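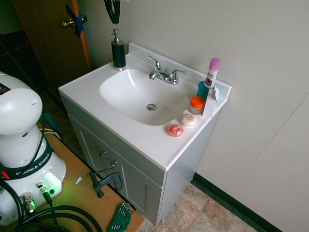 # Undau — règles de collecte, poste lavabo

Merci de passer par ici ! Ce jeu de données nous tient à cœur, et ces règles le gardent lisible pour tout le monde.

## Avant l'épisode

- Serre-joints vérifiés à la main, câbles hors de la trajectoire du bras.
- Voyant de la base au vert avant toute commande.
- Savons, pot et gobelet restent côté droit du plan, le distributeur à gauche.

## Pendant

Une seule tâche par épisode, 2000 pas au maximum. On saisit le distributeur par le haut, doigts verticaux 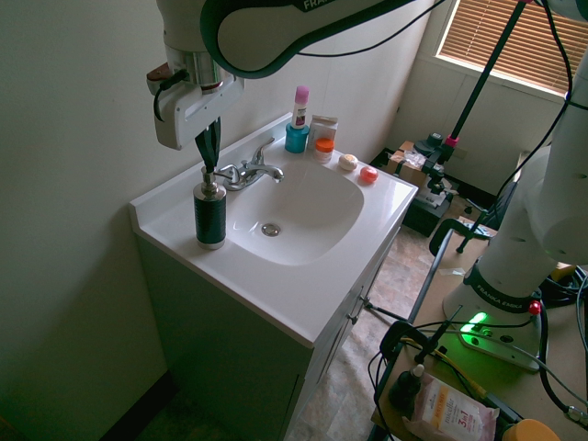 et on le repose debout avant d'ouvrir la pince. Deux reprises ratées — on arrête et on étiquette « échec ». Les échecs sont précieux, gardez-les tous !

## Relecture

Refilwe Jacobs relit 5 épisodes par lot. Version du 11 août : 213 épisodes validés.

Ce site utilise des cookies. Accepter | Refuser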